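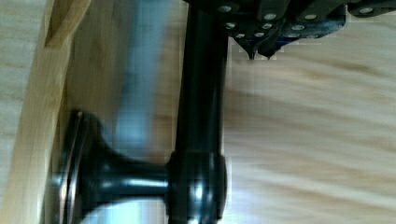
Kitchen corner, September, afternoon session

Back on the counter today. I had 2 hours before the Ustmont order needed packing, so I figured I'd finally sort out the play food and the bamboo pieces, which have been migrating all over the place since we moved the toaster.

Started with the drawer unit. The Ometti one is 44 cm deep by my tape and the space I'd left for it was not (of course). I shoved the whole business forward a bit and let the drawer stay open while I thought about it. The slide has a gritty feel in the last stretch. I wiped it, tried it, wiped it again – a little better, still not great. Might want a dab of the dry lube from the bench, and whoever had that last, please put it back in the red bin!

Then the plush food. I love this set, I really do, but it does not stack. The chicken takes up as much room as everything else put together, and the pineapple leaves get bent if you put it in face down. I've been going back and forth on keeping it all on a plate or giving it a compartment of its own, and for now the plate wins. You can grab the whole meal in one go.

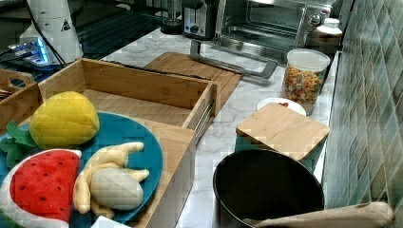 Chicken, pineapple and watermelon on the blue plate, drawer still open behind.

Cereal canister stays out on the right where you can reach it. I'd like a label on the lid – the Soleo tape peels off anything that gets washed, so maybe the paint pen. The cutting board can live flat at the back for now, but it gets in the way as soon as you want to pull anything forward, so I'm thinking of standing it up against the wall with a strip of cork under it.

Parts to order: drawer slide, Ngui no. 557, one pair. Felt pads, 7 of them (six for the feet and a spare, I always lose one). Checked the shelf, we have no cork left at all.

Still to do: find a home for the rolling pin that isn't the pot. Measure the gap by the toaster oven again, I wrote it on my hand and then washed the dishes.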